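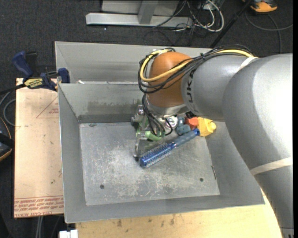
How to Set a Daily Calorie Target and Adjust It Over Time

A calorie target is an estimate. It becomes useful after it has been checked against body weight for several weeks and corrected. The procedure below covers the first estimate, the weigh-in routine, the averaging, and the correction. It applies to healthy adults. It does not apply during pregnancy, to anyone under 18, or to anyone with a past or present eating disorder. People who take insulin or blood pressure medicine should speak with their doctor before reducing intake, as doses may need to change.

What you need

A bathroom scale that reads to 0.2 lb or better.
A kitchen scale that reads in grams.
A log. A paper notebook, a spreadsheet or an app will do. The column names used on this page match the Fladside log sheet, but any layout with a date column and two number columns works.
A calculator.

Step 1. Record your normal intake

Eat as you usually do for 14 days and write down everything. Weigh solid foods before cooking where you can, and use the raw entry in the food table. If you weigh food after cooking, use the cooked entry. Mixing the two is the most common source of error in a new log. Dry rice roughly triples in weight when boiled, so a cooked portion entered as dry will be far too high.

Include cooking oil, milk in coffee, sauces, alcohol and bites taken while preparing meals. Do not try to eat less during this step. A low figure here carries through every later step.

Step 2. Weigh in each morning

Weigh after using the bathroom and before eating or drinking, in the same amount of clothing. Put the scale on a hard floor and leave it in the same spot. Carpet can change the reading. Enter the number as displayed, including readings that look wrong.

Step 3. Calculate weekly averages

Add the seven readings for each week and divide by seven. If a reading is missing, divide by the number of readings you have. Discard any week with fewer than four.

Single readings are not used for anything on this page. Salt, a late meal, hard exercise and the menstrual cycle can each move weight by several pounds without any change in body fat. If your weight follows a monthly pattern, compare a week with the same week of the previous cycle.

Step 4. Estimate maintenance intake

Find your average daily intake over the 14 days. Then take the second weekly average minus the first.

If the two averages are within 0.5 lb of each other, use your average intake as maintenance.

If weight rose or fell by more than that, multiply the change in pounds by 500. Subtract the result from your average intake if weight rose. Add it if weight fell.

Worked example. Average intake is 3000 calories per day. The weekly average went up by 0.6 lb. 0.6 times 500 is 300. Estimated maintenance is 2700 calories per day.

The figure of 500 comes from the usual rule that a pound of body fat stores 3500 calories, spread over seven days. The rule is a simplification and overstates long-term loss. It is close enough for a starting value.

Step 5. Set the deficit

Subtract between 10 and 20 percent from maintenance. In the example, 15 percent of 2700 is 405, which gives a target of 2295. Round to the nearest 50, so 2300.

Do not go below 1200 calories per day for women or 1500 for men without medical supervision. If the calculation gives a lower number, use a smaller deficit and accept a slower rate. A target such as 1049, which some online calculators will return for a short, lightly active person, should not be followed without a doctor's advice.

Step 6. Hold the target for 21 days

Keep the same target for the full period. The first week often shows a larger drop, most of it water, and should be left out of the rate calculation. Use the averages for weeks two and three.

A day over target does not need to be paid back. Log it and return to the target the next day.

Step 7. Correct the target

Compare the week three average with the week two average.

Loss of more than 1 percent of body weight: add 150 calories per day.
Loss between 0.25 and 1 percent: no change.
Loss of less than 0.25 percent, or a gain: check the log first (see below). If the log is sound, hold for one more week. If the result is the same, subtract 100 calories per day, staying above the minimum in Step 5.

Repeat Steps 6 and 7 until you reach your goal. Maintenance intake falls as body weight falls, so expect to make more than one correction.

Checking the log

Look for these before lowering the target:

Foods entered by cup or spoon instead of by weight. Nut butter, cheese, cereal and oil are the usual ones.
Restaurant meals entered with a home recipe.
Exercise calories added back to the day's allowance. Watches and gym machines often read high. Leave exercise out of the log, because your normal activity is already part of the figure from Step 4.
Days left blank. In one test log, 17 blank evenings accounted for the whole gap between expected and actual loss.

Spreadsheet formula

With dates in column A, weight in column B and calories in column C, and the first entry in row 2, enter this in D8 and fill down:

=AVERAGE(B2:B8)

Blank cells are skipped by the function. Zeros are not, so leave missed days empty.

When to stop and get advice

Stop the deficit and see a doctor if you have dizziness, fainting, missed periods, hair loss, or weight loss that continues after you return to maintenance intake.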